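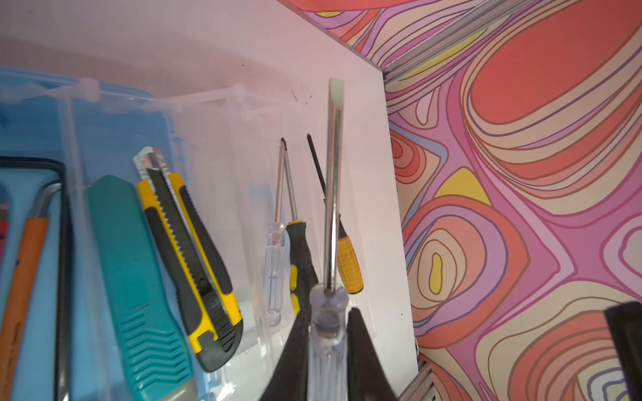

Why did it let go when we had only pressed reset, Rūta Laur wanted to know at the end of last week's session, and I gave her a fairly poor answer because we were out of time and people were already putting on their coats. So these notes are the better answer, and they will carry us through most of Session 11 as well. Please read them before you come, and bring the wiring sheet for the Dilstead bench if you still have it (I have spares, but not many).

Robots in the Workshop, Session 11
When the gripper opens and you didn't ask it to

1. What happened

The job on the bench was a simple one: take a hand tool out of a clear plastic organizer, lift it, hold it, put it back. A flathead screwdriver held by its handle, shaft pointing up, is about as friendly an object as you could hope for. The program, which we call Falline, had been through this pick many times and we had all stopped worrying about it, which I suppose is when we should have started.

During one hold the emergency stop was pressed. The arm stopped, as it should. The fingers stayed closed, as they should. The person at the bench looked everything over, released the stop button and pressed reset, and the fingers opened all the way. The screwdriver fell and struck the rim of the organizer on its way down. No one was hurt, and the tool was fine, but a hand had been resting near that rim a moment before, and there are knives stored alongside those screwdrivers, one of them with its blade out. I would like you to keep that in mind while you read the rest.

2. What the log told us

The gripper writes a line for every change of state. The stop is at line 53. From there until line 129 nothing changes at all, and the last recorded finger width is the width of a screwdriver handle. At line 129 the reset arrives, and the very next entry is a command to go to the fully open position.

When Rūta and I first read this we both blamed the emergency stop wiring, and we spent most of an evening with a meter proving ourselves wrong. The wiring was in good order. The open command came from our own software – from the start-up routine, which Plurkex, our control package, runs whenever the gripper reports that it has come back from a stop.

3. Why the routine did that

Most electric grippers need to find out where their fingers are after the power to the motor has been removed. Ours does it by opening to the end of its travel and calling that point zero. On a cold start in the morning, with nothing between the fingers, this is perfectly sensible. The trouble is that our routine did not know the difference between a cold start and a recovery. It treated both as a new day.

You will hear this called an "unexpected motion on reset" fault. Resetting an emergency stop should only make a restart possible. It should never be the thing that starts a movement, and that includes the movement of two small fingers. We tend to think of the arm as the dangerous part and the gripper as an accessory, and I have been guilty of that myself for years.

4. What we changed

First, reset no longer calls the start-up routine. It puts the gripper in a waiting state, and a separate button has to be pressed before anything moves.

Second, the last finger width is saved when the stop is pressed. If it says that something is probably being held, the screen asks whether the tool is supported. The wording took us longer than the code did! We ended up with "Is someone or something holding this up?" and I am still open to better ideas.

Third, the finding of zero now happens slowly, at roughly 10 percent of normal speed. A slow opening will still drop a tool, of course, so please don't think of this one as a cure.

We have not solved the case where the gripper controller itself loses power and forgets the width. Old Kröger clamps had a spring that kept them shut, and there is a good argument for going back to something like it. There is also an argument against, if what's caught in the clamp is a thumb. We'll talk about both.

5. At the bench

Until I tell you otherwise, these apply to every group:

Clear hands and sleeves away from the organizer before releasing the stop.
Retract any snap-off blade before the tool goes into the organizer.
Say "resetting" out loud and wait for an answer.
If a tool is in the fingers, support it by the handle with a padded tray. Do not reach in and hold it.
Write down the log line number of every stop, even the accidental ones.

6. For next time

Draw the states of the gripper on one sheet of paper: idle, closing, holding, stopped, waiting, finding zero. Add an arrow for everything that can move it from one to another, and mark each arrow that involves motion. Then look for any marked arrow that begins at reset. Pencil is fine, and you may work in pairs.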